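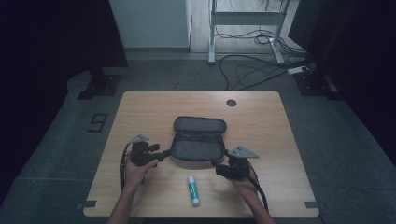

Simik Protokollset für Menschenrechtsdokumentation

Artikelnummer: 208
Hersteller: Simik
Lieferzeit: auf Anfrage

Das Protokollset enthält Vordrucke für die Aufnahme von Zeugenaussagen in Konflikt- und Nachkriegsgebieten. Es richtet sich an Untersuchungsteams, Anwaltskanzleien und Nichtregierungsorganisationen, die Aussagen so festhalten müssen, dass sie später vor Gericht oder in einem Kommissionsbericht verwendet werden können.

Die Bögen wurden von Yoon-hee Bae und Vojtěch Lukáč erarbeitet. Personalien und Aussage stehen auf getrennten Blättern und sind nur über eine Fallnummer verbunden. Die Personalbögen können damit an einem anderen Ort verwahrt werden als der Rest der Akte.

Lieferumfang

Block Aussageprotokoll, nummeriert
Block Personalbogen, nummeriert
13 Einwilligungserklärungen mit Durchschlag
2 Übergabelisten für Beweismittel
Leitfaden zur Gesprächsführung, geheftet
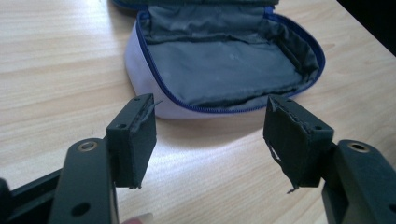

Die Einwilligungserklärung unterscheidet zwischen interner Auswertung, Weitergabe an Ermittlungsbehörden und Veröffentlichung. Jede Stufe wird einzeln unterschrieben. Ein Widerruf ist auf demselben Blatt vorgesehen und wird mit Datum und Kürzel der aufnehmenden Person eingetragen.

Für Gespräche mit Dolmetscher gibt es auf jedem Aussagebogen ein eigenes Feld für Sprache, Name und Verschwiegenheitserklärung. Die Rückübersetzung wird am Ende vorgelesen und bestätigt. Minderjährige sollten mit diesem Set nicht befragt werden, dafür führen wir die Ausgabe »Ceno«.

Sprachen

Deutsch/Englisch und Deutsch/Französisch ab Lager. Die vietnamesische Fassung (Übersetzung: Khang Bùi, Durchsicht: Hiếu Âu) ist ab September lieferbar. Andere Sprachen auf Anfrage.

Technische Angaben

Format: DIN A4
Papier: holzfrei, weiß, kugelschreiberfest
Lochung: zweifach

Hinweise zur Bestellung

Abgabe nur an Organisationen. Bitte geben Sie bei der ersten Bestellung eine Ansprechperson und den Einsatzzweck an. Nummernkreise werden je Kunde vergeben und bei Nachbestellungen fortgeführt. Angebrochene Blöcke nehmen wir nicht zurück.

Fragen zum Leitfaden beantwortet Katsuhiko Kobori, samstags nur per E-Mail.

Passend dazu: Siegeletiketten Billstead, Aktendeckel ohne Aufdruck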